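The Toy and Linen Boxes: a gallery page
Nelari Hall jumble, spring sort-out

Nyokabi Mfaume asked me to write this page because, in her words, I would not gush. She is right. I have helped at the Nelari sale for five years and I have yet to see the boxes arrive in the order the list says they will. This year's list was typed up nicely, with a code for each box and a line saying what was inside. I kept a copy in my pocket and checked it against what came out. The short version is that the list was mostly hopeful.

There is one picture on the page for now. The other entries have their captions, and I have left them in the order the boxes were opened. Neema Langat has promised to send the rest from her phone. She promised that last year too.

Box 2, "kitchen, good"
Four saucepans without lids and a lid without a saucepan. The word "good" was on the label in capital letters, which should have warned us. The colander went for the asking price within the first hour, so perhaps I am a poor judge.

Box 5, "linen, pressed"
It may have been pressed once. Nyokabi says a tablecloth sells better if you let people see the hem, and she folded every one with the hem outwards. I timed nothing and proved nothing, but the ones at the bottom of the pile stayed there all afternoon, hems and all.

Soft things, first sorting
The box that gave us the most argument was down on the list as "nursery", and I would like to know whose nursery.

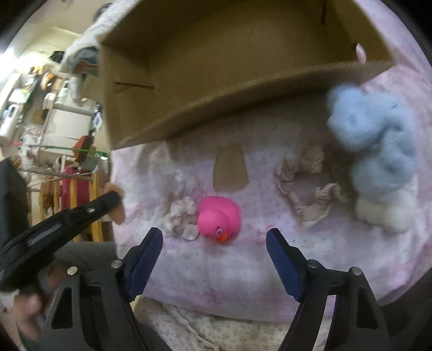

Sorting soft toys is slower than people think, and the usual advice about it is not much help. A leaflet went round from Torkico, the storage shop by the roundabout, telling us to make a pile for keeping, a pile for selling and a pile for the bin. Fine, but where does a pink rubber duck go when the box is supposed to be soft toys? It isn't soft in the way the fluffy light blue one beside it is, and neither of them has much to do with a scrap of lacy white stuff with a ruffled edge. Neema wanted the duck under "bath". There was no bath box. I said toys, and toys it was, at the same price as everything else on the table.

Scraps and trimmings
I was told that crafters will buy anything. Some will. They turned over the ribbons one by one, asked whether there was any more of the same, and put them back when the answer was no. A short length of lace is worth very little on its own, whatever the lady from Rotich Crafts says in her newsletter. We put the bits into paper bags and sold them by the bag, unseen. Those went quickly. I draw no lesson from it except that people like a bag.

Blankets
Every blanket on the list was called "as new". I shook each one out in the yard, and I would describe most of them as "as owned". Two had their washing labels still on and readable. Those I hung at the front. Anything fuzzy picks up whatever it was stored with, and I am still finding bits on my coat.

Clothes rail
Nyokabi's idea was to hang by colour. I was against it, as anyone looking for a size sixteen has to walk the whole rail. She said it would look cheerful. It did look cheerful, and a good many people walked the whole rail and told me about it. Next time I would like to try sizes, with the colours left to look after themselves.

The puzzle shelf
Box 101, according to the label, though we never had anything like that many boxes. Somebody had written "complete" on a jigsaw of 2000 pieces. I asked who had checked. A man bought it anyway and said he would let us know. We haven't heard from him, and you may read that either way.

Boxes and cardboard
We were offered plastic crates by Jadard at what was called a friendly rate. I priced them against used cardboard, which costs us the trip to the supermarket, and I could not see the friendship in it. Cardboard sags if you leave it in a damp corner. So don't leave it in a damp corner. Loose flaps and offcuts were kept for price signs, and the felt pen gave out before the cardboard did.

What was left over
Almost half of the linen, the lidless saucepans, and one lampshade that has now been to more of these sales than I have. The lampshade is marked "last chance" and has been since I started. The linen goes back into store with a new label, and I have asked that the label say "linen" and nothing more.

If you are giving to the next one, please tape the bottom of your box as well as the top, and write on the side what is in it. I mean what is in it on the day you bring it. Neema has the key to the store and Nyokabi has the list. Corrections to this page can come to either of them, and they will pass them on to me if they think I deserve it.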